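Reading the Schnyder settlement

I spent most of February with the settlement in the Schnyder school records case, and these are my notes on how it is put together. I am not a lawyer. I keep the minutes and bylaws for a parents' group in the next district over, so I read this kind of paper more than most people do.

The complaint said the district was slow to act on reports of harassment and, once it did act, kept no usable log. The agreement runs to 42 pages. The money takes up 2 of them. Everything else is procedure. 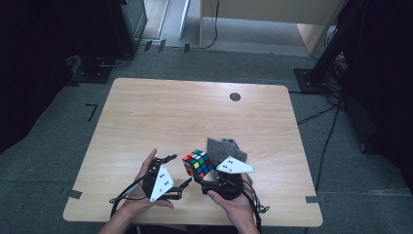
Section 4 defines a "report." A report can be spoken, written, or passed on by a third party, and it counts from the moment any employee receives it. Under the old policy the clock started when a form reached the principal. Of the 98 reports listed in the exhibit, most have a receipt date and no follow-up date at all.

Section 6 covers the log. Each entry needs a date received, a staff name, an action and a closing date. Entries may be corrected but the earlier text has to stay readable. The district bought a records package called Skoton for this, and the contract is attached as Exhibit C. I would have liked to see the export format spelled out. It isn't.

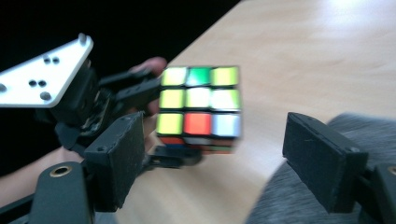

Rubik's cube held between two gripper pads.

Section 9 sets up the monitor, Ridwan Mandagi, who gets read access to the log and files a written review each semester. He can ask for interviews but cannot compel them. Kamonchanok Petchrat, who represented two of the families, asked for that power in an earlier draft, and it was struck. The draft is on the docket if you want to compare. 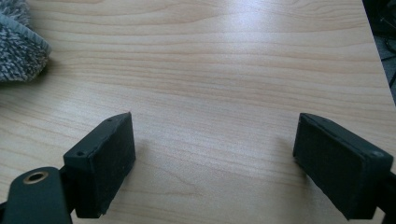
Filed under: Schools, Courts, Public Records

One open point is training. Section 11 requires it for all 400 employees, bus drivers included, but sets no minimum length. A short video with a signature sheet would seem to meet the wording. The monitor may comment on content, and the district must answer in writing, with no deadline given for the answer.

I have asked the clerk for the training outline and will post it when it arrives.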